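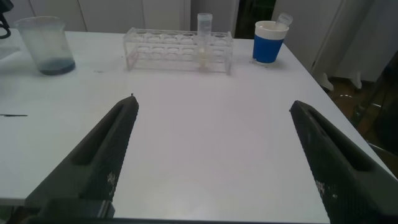
Pillbridge, October

Hello all,

Sorry for the slow reply, I've been up to my elbows in the move to the new bench. Izzati wrote:

> Has anyone got a view on clear acrylic racks against the wire ones? We have 17 of
> the old wire sort and they're all rusting at the feet. Also, where do people keep
> things on a shared table so they don't get knocked off by the first sleeve that
> comes past?
> Izzati Teoh

I'm firmly on the acrylic side. We've got a long one with a second tier of holes lower down, so the tubes stand up straight instead of leaning about like people at a bus stop. You can see through it to the table as well, and on a white top any drip shows up at once. The one thing I'd say is keep it well away from acetone. Lutz wiped one down with it in his first week and it went crazed all over – we still use it for pens.

As for where to put things, mine all go in a row along the far edge, beaker on the left, rack next to it near the middle, and the whole front of the table stays bare for working. It felt like a waste of space to begin with, but I've not caught anything with my elbow in 4 months (touch wood!). If your table has people on both sides it won't suit you, and Sugeng puts his down the middle for that reason.

The beaker there is plain glass with a little spout, and it's got a shallow drop of dark bluey-grey liquid in the bottom. The glass has gone a bit cloudy too. Does anybody have a cure for that? I've tried citric acid overnight and a good scrub with a bottle brush, and neither did much. Toivo swears by warm soda crystals but I haven't got round to it.

Izzati, if you do go for acrylic, get one and live with it for a bit before you replace all 17. Ours came from Brodden and took 7 weeks, so don't bin the wire ones yet.

All the best,
Chun-hung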